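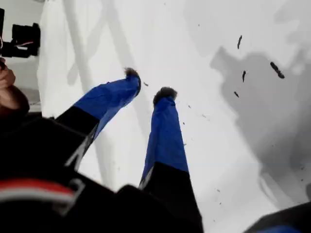 Blue and black pants on a white surface.

Ticket 379: Skornbridge score, reel 3 out of sync
Opened by Segundo Tamayo, 2024-05-25

Cellos arrive 12 frames after the door slams. The director likes it. I don't.

Tried: reimported the cue in Moya. Now the door is late too. 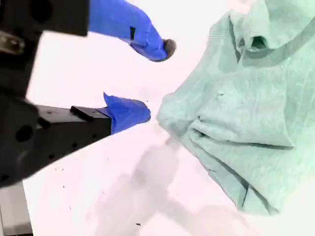

Raili Vuorinen: Check the frame rate on the stems. Reel 3 came from the old cut, and so did my headache.

Stems were wrong. Re-exported all 5, and the cellos are back on the slam.

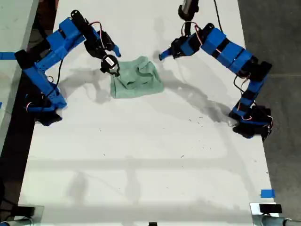
Still open
Reel 5 hums. Kerttu Tuominen says it's the score.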